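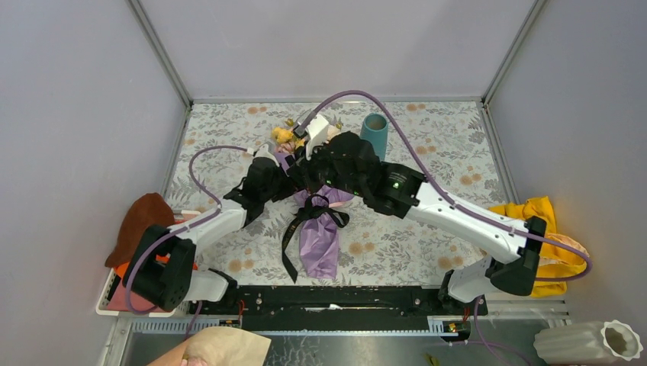 5 min read

Drakora two-arm cell: second progress report on the trial

Prepared by Dardo Carrasco for Su-chen Kuo, operations

You asked for a straight answer on whether we should keep paying for the Drakora cell past the end of the trial. My answer at this point is no, or at least not on the terms in front of us. I'll set out where we've got to, what the supplier says, and where I think the two part ways. Tzu-hsuan disagrees with me on a couple of points and I've put her view in where it differs.

What we've been testing

The task since the last report has been bouquet finishing: paper already wrapped, ribbon around it, and the two arms working together over the bundle. We dropped the vase work in the first week. I know that was in the original scope and I know the brochure makes a lot of it, but we had one unit and one set of hands to run it, and the ribbon is where our labour goes. If a machine can't help at the ribbon end, I don't much care what it can do with a vase.

The Drakora brochure calls the cell "florist ready". I'd like that phrase struck from any paper we send upstairs. Out of the crate it was ready to be levelled, wired, calibrated and then calibrated again after somebody leaned on the bench.

Results

We logged 207 attempts at the full ribbon task. Of those, 71 finished with a bow that Hsin-yi would pass for the shop. She was marking them to the same standard she uses for new casuals, which is fair but not soft. The rest were split between ribbon slipping out of a gripper, a knot too loose to hold, and paper torn or crushed badly enough that the bunch had to be rewrapped by hand.

The supplier counts this differently. In their summary a run is a success if both grippers close on the ribbon and the bundle stays on the table. By that measure the cell looks terrific. I've asked twice for the definition to be changed and been told it is "in line with the benchmark", and nobody at Drakora has been able to send me the benchmark.

The best single day was a Thursday when it strung together 18 good ones. Their account manager has mentioned that day in every call since. What he leaves out is that Tzu-hsuan had picked the bunches herself that morning, all one size, all in the same tissue. When we went back to whatever the bench was sending through, the run ended before smoko.

Things that do work

I don't want this to read as a hatchet job. The arms are quiet, they haven't clouted each other once, and the recovery after a stop is much better than the Jendel unit we looked at last year. The staff aren't frightened of it. Picking up a wrapped bunch by the stem end and holding it steady is close to reliable, and I'd be happy to have that on a busy morning if it came at a sensible price.

Tzu-hsuan would go further. She thinks the ribbon results are mostly a training problem and that more demonstrations, with a wider mix of papers and sizes, would lift them. She may be right. My trouble is that we were told the same thing in the first report, we did the extra demonstrations, and the improvement was small and all of it on the easy bunches.

Things that don't

Tissue. The grippers were plainly designed for something sturdier, and light paper shows every mark. Drakora offer a softer fingertip, sold through Flosavach as an add-on. We had a set on loan for a week. They mark the paper less and drop the ribbon more.

Cables. The purple ones run loose over the arms. I raised this at handover and was told the looping is deliberate, to leave slack for movement. Fine, but I'd want them tidied before the cell went anywhere near a wet floor and a row of buckets.

Supervision. The proposal assumes one person looking after the cell and doing other work at the same time. In practice whoever is on it can't leave. Sum-yee tried prepping foliage at the next bench and was up and down so often that she gave it away by ten in the morning.

Money

The service plan is quoted at $581 a month on top of the lease, and covers remote support and software updates. It doesn't cover fingertips, call-outs or retraining on a new product line. We change papers and ribbon every season, so retraining is the line I'd worry about, and it is the one they won't put a figure on. I have asked for it in writing. The reply so far is that it "depends on complexity".

There is no labour saving to report. With one person tied to the cell, and Hsin-yi redoing the failures, we are behind where we'd be with two people at the bench. I haven't tried to dress that up with a projection.

Second opinion

I sent our logs to Wu, the integrator who did the conveyor, and asked for an honest read. The reply was short. They'd use the cell for holding and presenting, leave the knot to a person, and wouldn't sign a plan with retraining left open. That's near enough my own view, though I should say they'd also like to sell us the holding fixture.

What I'm asking for

Approval to finish the trial in May as planned, with no extension. In the time left I want to test hold-and-present only, with a florist tying, and time it against the bench. Drakora have agreed to this without much enthusiasm.

I'd also ask that we sign nothing on the service plan until there is a retraining price and a definition of success that involves a bow.

Tzu-hsuan will send the raw logs separately. Hsin-yi has kept a few of the failed bunches' wrappings in the back office if you want to see the paper damage before you decide.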